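Fulitz Bench Cell for PC Teardown and Rebuild

Products > Work cells > Bench cells > PC Teardown and Rebuild

Demonstration cell on view at the Flumero workshop. Visits by appointment.

Overview

The Fulitz bench cell is a single-arm station for taking apart and rebuilding desktop computers. It is sold to refurbishers, repair depots and schools that handle the same few tower models week after week. The arm works over a slatted aluminum platform, and the tower lies on its side with the cover off. Parts go to and from a fixture tray next to the case.

The cell is built to order. Dardo Jara and Aldana Benítez design the trays, and Leandro Carrasco writes the task programs. Lead time is 78 days from the date we receive your sample machines.

What you see on a visit

A demonstration takes 70 minutes. We start with the tower already open on the platform and go through the drive swap first. It is the job most customers ask for. After that we move on to the memory modules. Processor handling comes last and runs at reduced speed. Visitors may stand at the bench during the whole session, behind the yellow line.

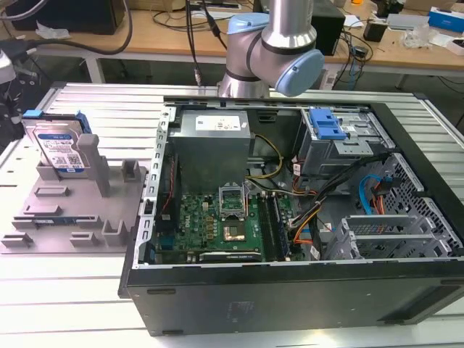

You are welcome to bring your own computers. Send us the model number ahead of time so Leandro can check whether we have a program for it. If we don't, we will still put the machine on the platform and talk through reach, clearances and which connectors are likely to give trouble. Cables are usually the slow part. Power leads do not sit in the same place twice, and on older towers they often cover the drive cage release. We ask customers to decide early whether a person will clear the cables or whether they want us to quote for it as a robot task.

Fixture trays

Trays are 3D printed at Flumero. Each one is laid out for a tower model and the parts that come out of it. The standard tray takes 3.5-inch drives standing upright, with or without their plastic mounting bracket. Trays for other parts are quoted separately.

Replacement trays can be ordered by part number. Customers with their own printer can buy the files.

Included with the cell

Robot arm and controller
Slatted aluminum work platform
One fixture tray, made to your sample
Task program for one tower model
Two days of training at your site

Not included: bench, monitor, replacement PC parts, freight.

Specifications

Payload at wrist: 3 kg
Repeatability: 0.1 mm
Weight without bench: 121 lb
Power: single phase, standard wall outlet
Rated service interval: 3000 hours
Control software: Nustow, current release

Booking a demonstration

Sessions are held in the mornings, with up to six visitors at a time. Write to Kadri Žukauskas at the Flumero front desk with the names of your visitors and the computer models you work with. Closed-toe shoes are required. Parking is behind the building, and the entrance is the gray door on the loading side.

The workshop is closed to visitors for part of November while the benches are moved. Gervasio Quiroga handles quotes and service contracts during that time and can arrange a video call with the design team.

Page updated Aug 16, 2019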